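Week 4: Warm and cool colours (Intro to Colour, Essam Alaoui)

Right, last time we got through the wheel and I promised you no more wheels. I lied a bit, sorry! There's one more in your Matberg workbook, page 36, and I'd love you to fill it in before we meet again.

So, warm and cool. Most of us learn that red is warm and blue is cool and leave it there, but I find it gets far more interesting when you compare two reds. Put a red with some orange in it beside one that leans towards purple and the second suddenly looks chilly. Same with yellows (try a lemon next to an egg yolk).

The other thing I keep banging on about is the background. A small patch of orange on grey looks quite polite. Put the same orange on blue and it shouts at you! Painters have used this for ages, and so do people who design cereal boxes.

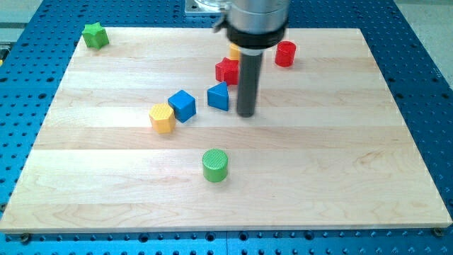 For homework, cut 16 squares from old magazines and sort them from warmest to coolest. Don't rush it, and do argue with somebody about the greens, I always do. Then write me 400 words on where you got stuck. Bring glue next time, and the February handout if you've still got it.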